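Two Arms, One Table: Learning to Place a Funnel and a Mug
Student project report, Plornon group
2019-05-01

1. Introduction

Our group chose the Bellosum project in January. The question was simple to say: can two small robot arms on one table do a coffee corner task, where each arm takes care of its own object? In our plan the left arm works with a mug and the right arm works with a funnel. The final goal is to bring both objects to the middle mark. We did not want to write all movements by hand, so we recorded demonstrations and trained a small model from them.

2. Setup

Each arm has one camera near the gripper, and one more camera looks at the table from above. The cloth is teal. Small pale markers on it give us the positions for the objects. We learned that a gripper can slip on a smooth handle, so we wrapped it with tape in a bright color. The tape also helps the model to find the handle in the picture.
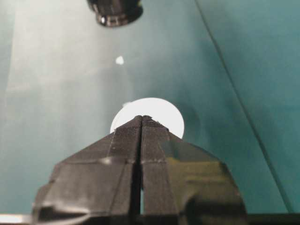
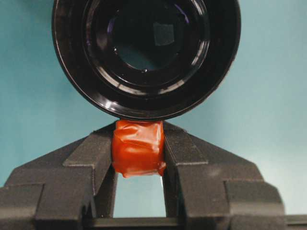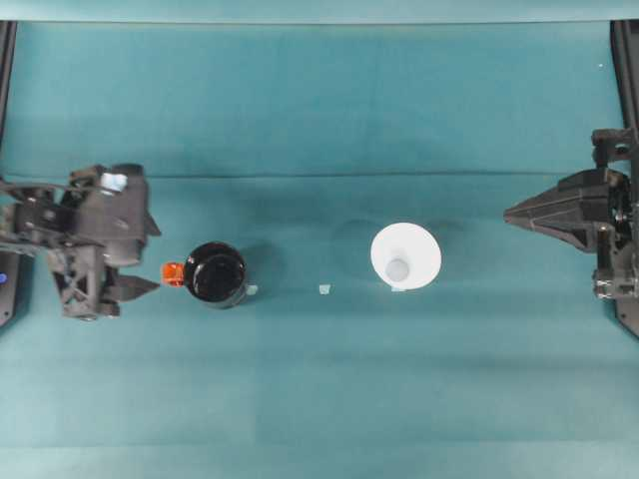
3. Data and Results

We recorded 200 demonstrations. After cleaning, they gave 568 short clips for training, and we kept 27 demonstrations apart for testing. The first model was weak with the funnel. It closed the fingers too early, and the rim moved away. We made the approach slower and trained again, and after this the rim stayed in place more often.

The mug was easier when its handle pointed to the left arm. When we turned it to the other side, the arm stopped above the table and waited. We have no good solution for this yet.

4. Open Points

The two arms still move one after the other. The Magnusson group shared their timing script with us, but it needs changes for our controller. We also want to repeat the test under the lamps in the Cilberg room, where the light is stronger and the black mug may be more difficult to see.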